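Textile Workroom Notebook
Hirkov pillow sham, second sample run
February 2, 2023
Entry by Fionnuala Corrigan 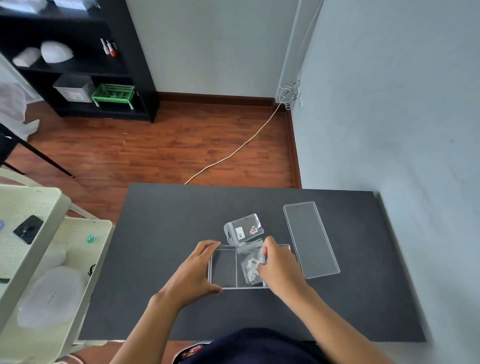

1. Purpose of the run

The first Hirkov samples were returned with two remarks from the buyer: the flange did not lie flat at the corners, and the envelope closure on the back gaped when a standard insert was used. The present run addresses both. Six shams were cut, all in the standard size, with the Brendon ticking stripe on the face and the plain Hayat cotton on the reverse. Radymyr Skoryk cut the pieces and I did the sewing and pressing.

2. Fabric preparation

Both fabrics were washed and tumble dried before cutting, as agreed after the first run. The Brendon stripe drew in more along the length than across the width. The Hayat cotton changed very little in either direction. The difference between the two is the likely source of the corner trouble, as the first samples were cut from unwashed goods and washed only after they were made up.

The stripe also came off the bolt slightly off grain. Radymyr pulled a thread at each end and squared the cloth on the cutting table before marking. The loss at each end was small, but it should be allowed for when the yardage for the full order is worked out. The order stands at 3,129 shams, and a small error in the allowance becomes a considerable quantity of cloth.

3. Cutting

Stripes run vertically on the face. The center stripe was matched to the notch at the top edge and again at the bottom. The back panels were cut with a deeper overlap than the pattern calls for. Radymyr has marked the new line on the card pattern in red pencil and the old line has been left in place until the change is approved.

The micro-check binding was cut on the bias from the remaining Peto cloth. There is enough left for this run and one further set of samples, and no more. A request for a new bolt has gone in.

4. Sewing

Shams 1 to 3: flange mitered at the corners, seam pressed open, then topstitched from the face.
Shams 4 to 6: flange made by turning the joined face and back, with the corners trimmed close before turning.

The mitered corners lie flat on all three. The turned corners are thicker and the stripe shifts visibly on sham 5, where the topstitching had to be taken out and done again. The needle was changed after sham 4. No skipped stitches were found on the later pieces.

The topstitching thread is the charcoal. The cream was tried on a scrap and looked well against the stripe, but it showed every small waver in the line. The scrap is pinned to the facing page.

5. Closure

With the deeper overlap, the back stays closed over the standard insert. With the fuller insert it opens slightly at the middle. A single tie at the center would correct this. Two ties were drawn in the original design and later removed on grounds of cost. I have asked that one tie be priced again before the next meeting with the buyer.

6. Washing

Shams 1 and 4 were put through three warm washes with a medium dryer setting. Sham 1 kept its shape. Sham 4 puckered along the lower flange and did not press out fully, even with steam. Color held on both pieces, and the white test cloth washed with them showed no transfer from the charcoal stripe.

The binding on sham 1 has begun to lift at one corner, where the join falls directly on the miter. Joins should be placed along a straight side. This was noted in the entry for the first run and was not followed.

7. Decisions

The mitered flange is adopted for the Hirkov sham. The turned flange is withdrawn.
All Brendon cloth is to be washed before cutting.
The deeper back overlap is to be submitted for approval with sham 2 as the reference piece.
Binding joins are to be placed on the lower edge only.

8. Outstanding

Price for a single tie in self fabric, per 100 and per 200 pieces.
Confirmation from the mill that the next delivery of the stripe will be the same weight.
A clean copy of the card pattern, once the overlap is approved. Radymyr to prepare.
Shams 3 and 6 are held on the top shelf, unwashed, for comparison. They are not to be sent out.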